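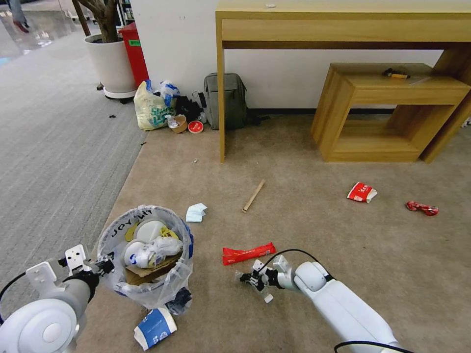 I've had the Stendano two-arm kit for 13 days now, and litter pickup is the first job I'd teach it. It's forgiving! If a grab goes wrong, you just go again.

First, park the base so both arms can reach the rim of your bin. I set mine too far back the first time and spent 20 minutes blaming the software (sorry, Stendano). Put a liner in and fold it well over the edge.

Next, open the Tasks tab, hit New, and name it something you'll recognize later. Set grip force to 30 for wrappers and paper cups. Thin clear plastic is the fussy stuff, so drop the speed to 28 and bring the fingertips down almost flat to the floor before you close them.

Now record your passes. Keep one arm by the bin and let the other do the reaching, then swap. Mix up the trash between passes too – a stick, a tissue, a snack bag, whatever you've got lying around.

Save, then press Replay with your hand near the stop button. My buddy Relu Rusu runs his faster than I do, but I'd stay slow until you've watched a few full rounds. The manual's section on cable slack is worth a read before you speed anything up.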